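Does a banana really make other fruit ripen?

Kitchen Questions, a page for readers 8 and up
By Jasper Koster

My aunt says you should never put a banana next to an apple. My neighbor says you should always do it if your fruit is too hard. They both sounded very sure. When grown-ups sound very sure and can't say why, I get suspicious, so let's check.

First, what does "ripe" mean? A fruit starts out hard and sour, with a lot of starch in it. Starch is the stuff that makes a raw potato taste chalky. As many fruits ripen, the starch turns into sugar and the hard parts go soft. The color often changes too. But be careful with color! Some apples are green when they are perfectly ready to eat, and some are red and taste like wet cardboard. A red skin is a hint. It doesn't prove anything.
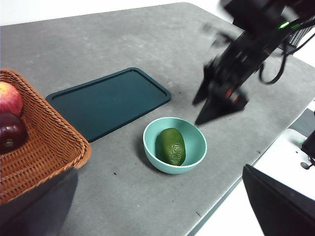 Two apples in a basket, and a green fruit in a bowl of its own.

Look at the two apples. One is red with yellow streaks, and the other is a very dark red. Is the dark one riper? You might say yes. I would say, how do you know? They could be two different kinds of apple, and some kinds are dark all over long before you'd want to bite one. To find out you need your fingers, your nose and finally your teeth.

Now for the banana story. The part about the gas is true, which surprised me. Ripening fruit lets out a gas called ethylene (say it ETH-uh-leen). You can't see it. Bananas make it, and so do apples. When the gas reaches certain other fruits, it tells them to get going. A hard kiwi is a good listener. A strawberry mostly isn't, and a grape isn't either, so anyone who tells you that a banana ripens "everything" is wrong.
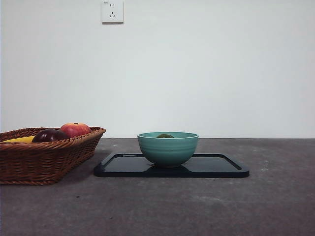
A banana sharing a woven basket with other fruit.

But does the basket matter? Lenka Šimek wrote to this page in July to say that fruit ripens faster in a basket than in a bowl. I have doubts. A woven basket has gaps, and a bowl is wide open on top, so the gas can drift away from both of them. A paper bag with the top folded over is different. It holds the gas close to the fruit. If your kiwis are hard, I'd trust the bag before I trusted any basket.

Don't take my word for it, though. Try this.

You need:
4 hard kiwis from the same store, bought on the same day
1 ripe banana
2 paper bags

Put two kiwis in one bag with the banana. Put the other two in the second bag by themselves. Fold the tops over and leave both bags on the same counter, away from the sun. After 3 days, press each kiwi gently with your thumb. Write down which ones feel soft before you ask anybody else what they think.

Why two bags? If you only used one, the kiwis might go soft and you'd say, "The banana did it!" Maybe they were going to go soft anyway. The second bag is how you catch yourself fooling yourself.

And if your kiwis don't do what I said they would, believe the kiwis. Two in each bag isn't very many, so do it again with new ones and see if you get the same answer.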